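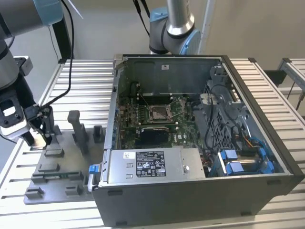

Dell case open, CPU socket empty

Hello Greer,

thank you for the fast answer. On 10th September Greer Pringle wrote:
> Is the processor out already? And do you
> keep the blue drive carriers, or sell them
> with the case?

The socket is empty, yes. The carriers stay in the case -- I do not sell them separately. The power supply is also still inside.
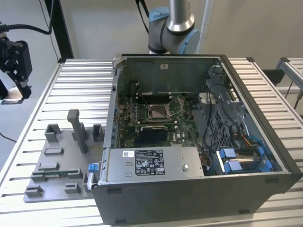 The same Dell, both blue carriers in the drive cage

I can bring it to Prallby in May. Please write to me which memory you have.

Regards,
Struan Halliday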